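Tradlow Handheld Gripper Kit – Set-up Guide
Section 6: When a gripper won't let go (or stops reporting)
Last updated: July
Reading time: 5 minutes

If you've skipped straight to this section, you probably have one hand clamped on something and a session light blinking at you. Put your elbows on the table and breathe. I wrote most of this the evening after it happened to me on a Wednesday, when my right gripper froze shut on a marker cap and I did three wrong things in a row. The first was pulling. Please don't pull.

6.1 What the fault looks like

There are two faults people mix up, and I mixed them up too for a good month.

The first is a jaw lock. The jaws close on an object and stay closed when you release the trigger. The software (I'm on the Bronholm recorder, yours may be different) still shows a live opening value, it just never changes. On my kit the log says code 1211.

The second is a signal drop. The jaws move fine in your hand, but the opening value on screen goes flat or jumps to zero. That one is logged as 2000, and nine times out of ten it's the cable. You can happily record a whole afternoon of useless data with a signal drop if you don't look at the screen, and yes, I've done that.

Squeeze and release twice while watching the value. If the jaws don't move, go to 6.2. If the jaws move but the number doesn't, go to 6.3.

6.2 Clearing a jaw lock

CAUTION: Keep fingertips out of the jaws until step 6 is done. The return spring is stronger than it looks, and a locked jaw can open or snap shut with no warning.

1. Stop the recording. Don't just pause it – a paused session keeps the motor holding if you have grip assist turned on.

2. Rest the gripper and whatever it's holding on the table so the weight is off your wrist.

3. Turn off grip assist in the recorder under Hand > Assist. Wait for the tone.

4. Release the trigger all the way. If the jaws open, skip to step 7.

5. Still shut? Switch off power to that gripper only, using the slider on the belt pack. Leave the other one on so you don't lose its calibration too.

6. Turn the release wheel at the back of the housing toward the arrow until the jaws part. It'll click. If it won't turn with two fingers, stop there and read the note below.

7. Lift the object out, check the pads for grit or tape residue, and wipe them with a dry cloth.

8. Power up again and run Zero Jaws before you hold anything.

NOTE: If the wheel won't turn, don't use pliers on it. I did, and Nomvula Tshabalala at Amissah, where we send ours for repair, was very kind about the bill. She told me the gear behind the wheel is the weakest part in the whole unit and that nearly every one she replaces has tool marks on it. Guilty!

6.3 Clearing a signal drop

Check the cable first, always. It gets tugged every time you reach, and the plug at the belt end works its way out a hair at a time.

1. Stop the recording.

2. Set both grippers down with the jaws open.

3. Push the plug home at the belt pack, then at the gripper. You want a firm seat at both ends.

4. Run your thumb down the cable looking for a kink or a flat spot. A flat spot usually means a chair wheel has been over it.

5. Squeeze and release while you watch the value. If it's steady, wiggle the cable gently near each plug and watch again.

6. If the value jumps when you wiggle, swap the cable. Ours are rated for 500 sessions and I wouldn't push one past that.

NOTE: Flemer makes a clip that holds the cable to your sleeve. I like it a lot, but leave enough slack to straighten your elbow or you've only moved the problem.

6.4 Test before you go back to work

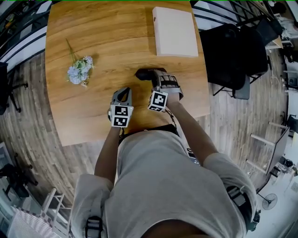 I never restart a session on the strength of one good squeeze anymore. The test I use takes a couple of minutes and needs a table and something small you don't mind dropping. Stand close, lean in with your forearms out over the tabletop the way you would for real work, and close one gripper on the object while the other stays out of its way. A small black object on honey-colored wood is easy to spot from above, and the cable should be left to dangle along your forearm toward your waist, because that's how it'll sit when you're recording. Keep the white cubes with the marker patterns uncovered, too. A sleeve over a marker gives you a tracking warning that looks an awful lot like the fault you just fixed.

1. Start a throwaway recording and name it TEST.

2. Close on the object, hold for a slow count of five, and release. Do this ten times with each hand.

3. Reach as far forward as you comfortably can, then bring your hand back to your belt. Watch for a flat value.

4. Stop and play it back. Any freeze at all, go back to 6.3.

5. Delete TEST. (I've got a folder full of these. Learn from me.)

6.5 When to stop for the day

CAUTION: Two jaw locks on the same gripper in one day means it's done until it's been looked at. Tag it and write the code on the tag. The same goes for any gripper that feels hot at the housing or smells of warm plastic. Switch it off at the belt pack, unclip the harness, and set the whole lot on a hard surface.

When you phone it in, have the log code and the belt pack's unit number ready (mine's 1966, on the sticker underneath). Tell them whether grip assist was on. They'll ask, and I never remember unless I've written it down.

Section 7 covers packing the kit for shipping.

Questions about this guide: use the contact form | © Tradlow | Back to top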